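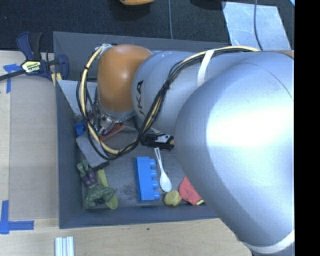

Catarina Seixas wrote back after the last report to ask why the evening classes were still running under their enrollment target when the daytime ones had a waiting list. Her question sets the order of this report, so evenings come first.

Evening classes, Workmont site

The evening bookkeeping and basic math classes started in September. Both are open to adults who left school early or want to change jobs. The 6 p.m. start turned out to be too early for people coming off the day shift at Perkano, and several signed up and never came. In October we moved the start to 6:45 and cut the break in the middle. Attendance has been better since then, though the math class still has empty seats. The 9 p.m. finish is later than the building lease allows without a fee. We are paying the fee out of the room budget for now.

Daytime classes

These are full. The reading and writing group has been split in two, with the second group meeting in the small room upstairs. Ea Hafþórsson teaches both. She has asked for a second set of the Drumov workbooks so that students do not have to carry them between rooms or share at home. They are ordered but had not arrived when this was written.

Attendance

Students attended 829 hours of class in the period, evenings and days together. The target was 1000. Most of the shortfall comes from the first five weeks of evening classes. We expect to be close to target next period but do not expect to make up the missing hours.

Spending

The grant for the period was $3000. Teaching pay is on budget. Room costs are over because of the late fee described above. Printing is under, as we used fewer handouts than planned. Travel help for students was set at up to $100 per person and only a few people have claimed it. The claim form is two pages and asks for receipts that bus riders usually do not have. We would like to replace it with a one-page form and a flat weekly amount, and need your agreement before we change it.

Problems still open

The heating in the upstairs room is unreliable. The landlord has looked at it twice.

Child care for the evening classes has not been arranged. The Hegedűs center gave us a price, but it was more than the whole evening room budget. We are asking two other places.

Three students want to sit the state equivalency test in spring and will need practice papers that are not in the current budget. We will send a separate request with prices.

Next period

Both evening classes continue at 6:45. The reading groups stay split. A short course on filling in job applications online will start in February if we can get the use of laptops for it.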